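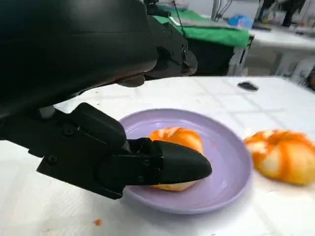

Good house rules for robot handling are a joy to read when someone has cared about them, and the set Kavitha Mathew wrote for Kistari is my favourite. Rule one: judge contact at the fingertip. A black tip against something orange and white on a lavender plate is just the sort of moment she means – press gently, log the force, leave the plate where it is!

The May edition runs to 46 rules, all in plain words.
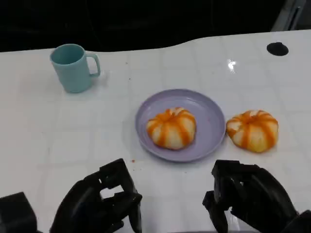 Who may change a force limit?

Only the person who signed the day's risk sheet, and the change goes in the log before the arm moves again.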